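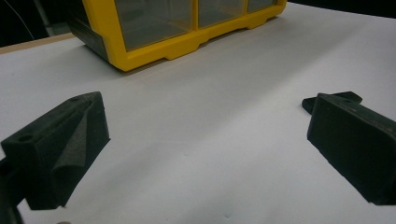
Neighbors > People > Talking With

7/21/23
By Baiba Navickas

Geetha Chowdary had the tea poured before I got my shoes off, and she wanted it understood that she is retired. She closed the tailoring shop on Adamora Street in June, after 29 years, and she has told everyone who calls that she does not do hems anymore. The phone rang twice while I was there and both times she ended up saying well, bring it over and let me look.

"It's hard to say no to a person with a wedding coming," she told me. "A suit, I can say no. A bridesmaid, no, I can't do it."

Chowdary Alterations started out in the back half of a dry cleaner's in Trimmont, with one machine and a curtain on a rod for a fitting room. Geetha had learned to sew from her aunt, who made school uniforms and was, by her account, not a patient teacher. "She would take out my whole seam and hand it back to me without a word. You learn very fast that way, but you also cry a little." The first year she took in anything that came through the door, including a tent and the cover for somebody's boat, which she had to sew out on the sidewalk as it wouldn't fit inside.

I asked what people bring in most, and she said pants, pants, pants. Then zippers, and after that coats that belonged to someone's mother or father. Those she always did herself, even once she had help. "They don't want it to look new. They want it to fit, but they want the elbow to stay the way the elbow was. So you have to be careful what you fix."

Her daughter Revathi, who had come by to pick up a casserole dish and ended up staying the whole afternoon, grew up under the cutting table and remembers the smell of the steam iron better than she remembers most of her teachers. She keeps the books for a dentist now. "Mom tried to teach me buttonholes and I was terrible," she said. "I'm still terrible. I take my things to Gergely."

That would be Gergely Nyitrai, who worked beside Geetha for the last six years and has taken on most of her customers at his own place two blocks down. He got her big machine too, and the thread, which was no small thing. Geetha had 700 spools, sorted by color in old bakery drawers, and she admits she went back a week later to see how he'd arranged them.

"By brand," she said, and shook her head - though she was laughing. "Thenmozhi told me, Geetha, go home, it's his thread."

Thenmozhi Chacko has been her friend since both of them were new in town, and the two walk together most mornings now, up to the reservoir and back. There is talk of a trip to see cousins. There is also a quilt, Geetha's first, which is spread over the guest bed with almost 100 pieces still waiting to be joined. She says quilting is much slower than she expected and she can't see how anyone ever made a living at it.

Before I left she looked at my jacket, turned up the cuff, and asked me who had done it. I told her I had. She held on to the sleeve for a while and then went to find her glasses.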